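Student disassembly cell, PSU removal task: approach angle?

linkage_play | 3rd May
Clekeck is the disassembly project our automation class is running this term. The task is a desktop tower on its side and the arm takes out the power supply. 2,231 approach poses logged, 1,218 of them rejected by the planner for collision with the case. Current approach is over the drive bay side. 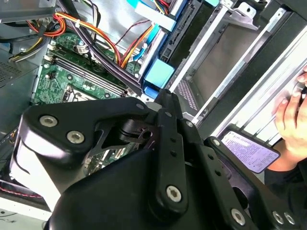 Gripper over the open tower, drive bay side.

Is a rejection rate over half normal for this kind of volume?

torquespec
Depends on your collision margin. Shearer's default is far too wide for sheet metal enclosures. Halve it and rerun.

vent_grille
Disagree. The margin isn't the problem, the linkage width is. A parallel gripper that wide needs a steeper approach. We had the same trouble at Cladutmont in October and changing the margin only gave us scratched cases.

linkage_play
Steeper pose from the same session, copied from our class log: 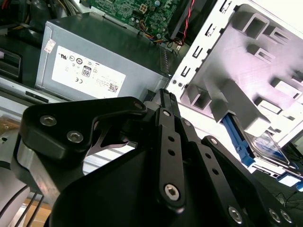
Geetha Kartha / Clekeck class log

The drive cage is the limit on the right. The finger clears the PSU in the model, but I don't trust the model near the cage.

torquespec
Then measure the cage and fix the model. You have 1,899 points in that scan if you used the Vernix template. Plenty for one flat panel.

vent_grille
The panel isn't flat. It has slots and raised tabs, and the template smooths them out.

linkage_play
Agreed on the tabs. I'm going to try coming in with the center link lined up on the PSU. 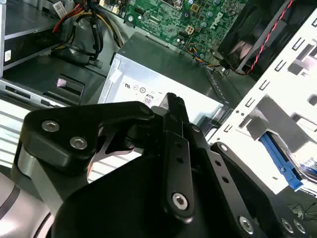
If that still collides I'll split the move into 2 segments and slow the second one. Margin stays as it is until the cage is remeasured.

torquespec
Your call. Post the reject count when you have it.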